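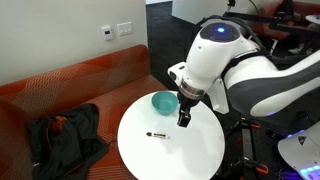

August, morning. Arrived at the Stostov reading room at 8:40. The overnight humidity readings were within the permitted range and were entered in the log. The lower stack door was found unlocked again, and a written reminder has been placed on the inside of the staff entrance.

The principal matter of the day was the transfer of the Pliswood ledgers. The company's successors have agreed to deposit the complete run of mill accounts, wage books and outgoing correspondence, and the first delivery came shortly after nine. The deposit agreement lists 458 volumes. The delivery note lists the same number but groups them differently, with the correspondence entered under the year of dispatch and the wage books under the name of the mill. I have asked for a single list to be produced before anything is shelved. The driver was courteous and accepted a partial signature.

The condition of the volumes is mixed. The wage books were kept in the mill office and have suffered from soot and handling, but their sewing is sound. The correspondence is another matter. It was stored for many years against an outside wall, and several of the letter books have active mold along the tail edge. These were bagged and sent directly to the isolation room. No reader is to be given access to them until the conservator has reported. I have entered this restriction in the catalog so that the desk staff will not be obliged to refuse requests on my word alone.

Late morning. Opened one of the sound wage books at the large table in order to prepare a sample entry for the catalog. The clerk's hand is regular and easy to read. Deductions were made for lamp oil, for broken tools and, in the winter months, for something abbreviated as "st. c." I take this to be stove coal, though the rate seems high for a worker's share of a common stove. It may be stable charge, as the mill kept dray horses and some of the men are known to have boarded animals there. I have left the abbreviation unexpanded in the sample entry and marked it with a query. It is the policy of this office that guesses are not to be entered as readings, and the head of the office ought to keep to it.

One correction to my entry of last month. I wrote then that the Irkotine ferry company had closed its upper landing before the flood. The mill correspondence shows otherwise. A letter of complaint, which I was able to read through its bag, concerns a load of boards left at the upper landing some weeks after the water went down. The landing was therefore in use, whatever its state. The exhibition label in the east corridor repeats my error and will have to be reprinted. I have written to the exhibitions office accepting responsibility.

Lunch at the desk. Cold rice and the last of the plums.

Afternoon. Budget meeting, 1:30. The request for additional shelving in the lower stack was considered for a second time. I stated that the present shelving will not carry the Pliswood deposit and the expected transfer of parish maps together, and that one or the other will have to be stored off site if no decision is made before the heating season. The cost of the shelving is $3,475, including delivery and removal of the old uprights. The figure was accepted without objection. The decision was nevertheless deferred, on the ground that the meeting had already approved a new carpet for the lobby and did not wish to approve two items from the same line. I asked that my disagreement be recorded in the minutes.

I do not think I spoke well. I had prepared a statement on the weight of bound volumes and the permitted load of the floor, and I read too much of it. The carpet was presented with a small square of carpet, passed from hand to hand. I shall bring a ledger to the next meeting.

The grant application to the Sukprasert Foundation was also discussed. It is agreed in principle that the foundation should be approached for the cost of copying the wage books, and that the request should be limited to 100 volumes in the first year. I had asked for more. The reasoning of the others was that a modest request, finished on time, would stand us in better credit for a second one, and on reflection I accept it. The draft is to be with the director before the end of the month. It requires a statement of public benefit, a schedule of work, two letters of support and a sample page. The sample page, at least, is ready.

Returned to the reading room at 3:15. A reader had been waiting to see me about the fee for copies. She is compiling a history of her mother's family, several of whom worked at the mill, and had heard of the deposit from a cousin before we had announced it ourselves. I explained that the wage books would be open for consultation once they were listed, and that I could not give a date. She asked whether she might simply look at the outside of them. I saw no rule against it and took her as far as the sorting room door. She stood there for a while with her coat over her arm and then thanked me. She has left an address, and I have put her at the head of the list.

The public notice of the deposit should go out this week. I have drafted it twice. The first version was too long and the second said nothing of the mold, which would have led people to expect the letters immediately. A third is on my desk.

Evening. Closed the reading room at six. The lower stack door was locked. Walked home by the river, the bus having been withdrawn during the repaving. The old mill chimney is visible from the second bridge if one stands at the downstream rail, and I must have passed it for years without looking up. The brickwork changes color near the top, where it was rebuilt at some later date. The building accounts should show when. I believe they are in the second delivery.

To do tomorrow: the single list; the corridor label; the supplier of archival boxes, who has again sent the wrong depth; a second letter of support for the application; plums.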